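그리퍼 폭 신호가 어긋났던 건

8월 내내 붙잡고 있던 문제를 정리해 둔다. 세탁물 꺼내기 작업의 핸드헬드 그리퍼 데이터에서 손가락 폭 값이 중간부터 틀어지는 현상이다. 로그 파서는 Andel, 정책 학습은 Paltlow 쪽 코드를 그대로 썼고 둘 다 이번 건과는 무관했다.

처음 이상을 발견한 것은 학습이 끝난 뒤였다. 로봇이 천을 집는 자세까지는 정상으로 가는데, 손가락을 끝까지 닫지 않고 들어 올린다. 당연히 천은 떨어진다. 제어기 게인을 의심해 이틀을 썼으나 명령값 자체가 벌어진 폭으로 나오고 있었다. 제어기는 시킨 대로 움직인 셈이다.

그래서 데이터로 돌아갔다. 전체 에피소드 754개 중 557개는 멀쩡했고, 나머지는 닫힌 상태의 폭이 5 mm 크게 기록되어 있었다. 오차가 서서히 커지는 드리프트가 아니라 한 번에 뛰는 계단 모양이다. 뛰는 시점은 전부 손가락이 단단한 면에 부딪힌 직후였다. 드럼 안쪽 벽이나 문 테두리 같은 곳이다.

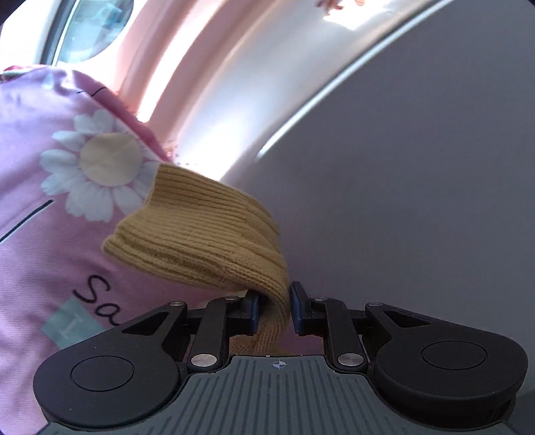
Jagadeesh Kandasamy는 초안을 읽고 영점부터 다시 보라고 했다. 충돌 때 인코더 축과 링크 사이가 미끄러졌다면 손가락은 실제로 닫혀 있어도 기록만 벌어진 값으로 남는다는 것이다. 소프트웨어에서 필터를 아무리 걸어도 소용없으니 고정 나사부터 풀어 보라는 말도 덧붙였다.

그 말이 맞았다. 분해해 보니 인코더 축의 고정 나사가 덜 조여져 있었고, 손으로 비틀면 축이 헛돌았다. 나사 고정제를 바른 흔적도 없었다. 조립 기록에는 발랐다고 체크되어 있다. 체크한 사람은 나다.

양말이나 소맷단 같은 니트처럼 두께가 있고 눌리는 천에서는 이 오차가 잘 드러나지 않는다. 천 두께 때문에 닫힌 폭이 원래 일정하지 않아서, 5 mm가 더해져도 그래프만 봐서는 구분이 안 된다. 얇은 천만 따로 뽑아 겹쳐 그렸을 때에야 계단이 보였다. 검수 화면에서 에피소드를 무작위로 섞어 본 것도 발견을 늦췄다. 촬영 순서대로 늘어놓았다면 첫날 찾았을 것이다.

조치한 내용은 다음과 같다.

인코더 축을 평면 가공한 것으로 교체하고 나사 고정제를 다시 발랐다.
에피소드 시작과 끝에 빈손으로 완전히 닫는 동작을 넣었다. 두 값의 차이가 허용치를 넘으면 저장 단계에서 거부한다.
틀어진 에피소드는 오프셋 보정을 하지 않고 버렸다. 충돌 순간의 정확한 프레임을 특정할 수 없는 것이 많았다.

수정 후 개폐 200회를 돌렸고 영점 이동은 없었다. 다만 이 시험은 빈손 개폐라서 충돌 하중은 들어가지 않았다. 벽에 일부러 부딪히는 시험은 지그가 준비되면 토요일에 할 예정이다.

남은 문제는 Ankrah 저장소에 올라간 예전 체크포인트다. 틀어진 데이터가 섞인 채로 학습된 것이니 받아 둔 사람은 쓰지 말 것. 목록에서는 내렸지만 캐시에는 아직 남아 있다.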